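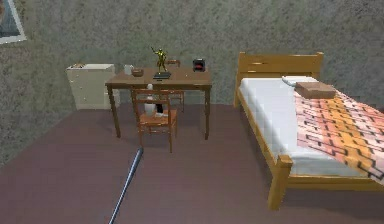

Projects > Open Days > Takby: Asking the Awkward Questions

The Tidy Room at Takby

The open day at Takby started at 9 in the morning, and by the time I found the right door there were already people on folding chairs watching a bedroom on a screen. It is a simulated bedroom. Takby builds rooms like it in software and sends a simulated robot around them, and the company thinks this is how home robots will learn to fetch a mug or clear a chair. I had come to find out how much of that I was supposed to believe.

The engineer who agreed to sit down with me has worked on the project, called Balateo, for two years. She asked me to leave her name out and drank her coffee very fast.

I began with the arm, a plain blue-gray rod with no fingers that I could make out. What was it meant to pick up with that?

"In that view you're seeing the arm and not much else," she said. "People get hung up on how it looks. We care about where it goes."

I said that a visitor who has been promised a helper around the house might care about both. She granted me that one.

We moved on to the furniture. There is a desk with a mug, a bowl and a golden figurine on it, and a chair pulled up in front with a white vase or jug sitting on the seat. On the bed, partly on top of the pillow, is a cardboard box. I asked who keeps a vase on a chair.

"You'd be surprised," she said. "But okay, nobody arranged it by hand. The software puts things on surfaces. A seat is a surface. If the robot only ever met vases on tables, it would be lost in my apartment."

Her apartment, I suggested, probably also has socks, cables, a half-open drawer and a cat.

"No cat," she said. "Cables, yes. We don't have cables yet. They're hard."

That "yet" came up a lot during the day. Balateo has 600 rooms so far, and a man from Uvetti, which sells warehouse equipment and had sent a small group, wanted to know how many of them had been checked against a real one. The answer from the front was that the team was working on it. I put the same question to the engineer and got a straighter reply.

"Very few. I'd like it to be more. Building a real room costs money, and then you have to measure it, and then somebody moves the bed."

Other parts of the same place look better than I expected. The window has a dark reddish frame with trees behind the glass, and pale patches lie across the floor much as sunlight would. The wall, though, is speckled like granite from top to bottom, and I have never slept in a bedroom with walls like that.

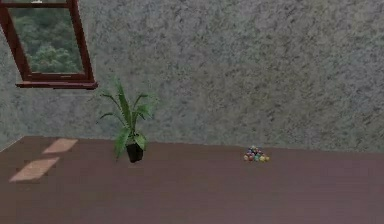 "The walls are a texture we swap out," she said when I brought it up. "Some of them are ugly. Ugly is useful, in small amounts." She said the little heap of colored balls well to the right of the plant was the sort of thing visitors always asked about, and that she had run out of good answers.

I wanted to know what happens when a trained robot leaves the software and goes to work. Hartono, the partner that is supposed to supply the real machines, had a table near the entrance with brochures and a bowl of mints. It had no machine on it. The engineer said a trial in actual homes was being discussed, with around 33 households.

"Discussed by whom?" I asked.

"By people above me."

Would she have one in her own home?

She took a while over that. "To move a mug from the desk to the kitchen, maybe. With me in the room. I wouldn't go to work and leave it running."

The brochure on the Hartono table has the words "while you're out" on its first page. I showed it to her and she read it and handed it back.

The demonstration started up again after lunch for a new set of visitors. I stayed for part of it, and the man from Uvetti asked his question a second time.

Related
Warehouse pickers: a morning at the Uvetti showroom
What does a home trial have to prove?
Reading the small print on robot brochures
Letters: my vacuum is afraid of the rug

Contact us | Copyright, all rights reserved | Back to top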